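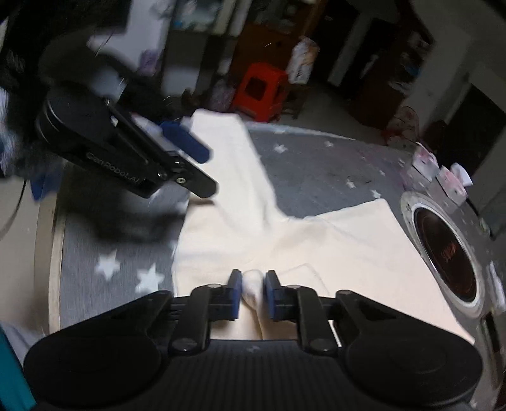
Fig. 1. Two-gripper work on a cream cloth, near gripper closed on a tuft of white fabric.

Home Course outline Units Readings Lab rules Contact

Reading time: 6 min

Unit 4: Good practice for hand-held gripper sessions with cloth

Instructor: Zainab Okafor

These notes go with the second lab block. They cover the rules we use when recording cloth tasks with a pair of hand-held grippers. Read them before you come to the lab, and bring the Unit 3 sheet on calibration, which is not repeated here.

4.1 Where the rules come from

There is no single published standard for this kind of work. What we use is the Sesholm checklist, which started as one page taped inside a cabinet door and has grown every term. The current version was put together after the Prikidari recordings, when we reviewed 1,382 episodes of towel and sheet handling and had to drop over 300 of them. Most of the dropped ones were fine as manipulation. They failed on things the operator could have fixed before starting: a pad that had slipped on its arm, a cloth already half folded at the first instant, a start pose that drifted during the session.

Treat the checklist as the minimum. If a partner site asks for something stricter, follow the partner site. Vurnurham, for example, wants the pads photographed at the start and end of every session.

4.2 The workspace

Use an ordinary room where you can. A model trained only against a blank backdrop does badly in a kitchen, so home objects on and behind the table are allowed and should stay. In Fig. 1 the star-print table covering, the round appliance on the right and the red stool farther back are all acceptable.

What matters is that the setting holds still during an episode:

- Clear enough surface for the cloth at its widest, plus a hand's width on each side.
- Anything left on the table stays put until the episode ends. If it gets knocked, stop and discard.
- Appliances on the table are switched off and cool. Check by hand before laying out any fabric.
- Cables run down one side of the table and never across the cloth.
- A table covering is fine, patterned or plain, as long as it doesn't travel with the cloth when you pull. Tape it underneath.

Change the room layout between sets, never inside one. Write the change in the session log.

4.3 Before the first grasp

Check each gripper with the jaws open and then closed. The pads should meet flat. Press each pad sideways with a thumb. If it moves, tighten the screws at the linkage and check the pads again. Both grippers should carry the same pad type. A new pad on one side and a worn pad on the other gives you two different grips, and the log has no field for that.

Wipe the pads. Lint builds up quickly with terry and fleece, less with plain cotton.

Open and close each gripper five times at normal speed and watch the width reading. It should return to the same closed value each time. If it doesn't, go back to the Unit 3 procedure.

Tie back long sleeves. A loose cuff can cover a good part of the view when the arm crosses in front of the other gripper, and fabric against fabric is hard to separate later.

4.4 Grasping cloth

Rule 1. Pinch a small amount. The tuft in Fig. 1 is about right for a first grasp: the pads are close together and the fabric is lifted only slightly from the rest. A large handful hides the pads and makes the width reading useless.

Rule 2. Close fully before lifting. Beginners tend to lift while closing, and the cloth slides out. Count one beat between close and lift.

Rule 3. Keep the fingers in view of their own camera. If you have to turn the wrist so far that the pads leave the picture, move your feet and come at it from another side.

Rule 4. Move the free gripper no faster than you need. Some blur is expected when one tool is traveling and the other is holding, and an episode is not thrown out for it. An episode is thrown out if the blur covers the moment of contact.

Rule 5. Never touch the cloth with bare hands between start and stop. If a corner is trapped, free it with a gripper or end the episode.

Rule 6. Failed grasps stay in. Open, back off, try again. Mark the episode "retry" in the log. Two retries are allowed on the same spot. After that, stop.

4.5 Working with two grippers

Decide which one holds and which one moves before you begin, and say it aloud if a second person is logging. The roles may swap partway through, but only when both grippers have a firm grip or both are open.

Keep the housings apart. They are wider than the pads, and people forget this when bringing two corners together. Approach with one tool angled, so that the tips meet and the bodies don't.

4.6 Limits on session length

The Iyamu group caps an operator at 750 grasps in a day, and we do the same. Rest at the end of every set, even if your hand feels fine. Grip fatigue shows up in the width trace well before the operator notices it: the closing gets slower and the pads stop meeting.

4.7 Privacy

Household rooms contain household things. Before recording, remove or turn over letters, medicine labels, screens and family photographs. Anyone who lives or works in the room signs the form first. A person who walks through without having signed means the episode is deleted the same day.

4.8 Logging

One line per episode: task, cloth, room layout, holding side, result, retries. Fill it in straight away. The December set has a long gap where the operator planned to fill in the lines after lunch, and those episodes are still unlabeled.

For next time

Read section 2 of the Vurnurham guide and mark any rule that conflicts with 4.4. Bring one cloth from home, larger than a hand towel, washed and with no loose threads. Lab starts at 9:30.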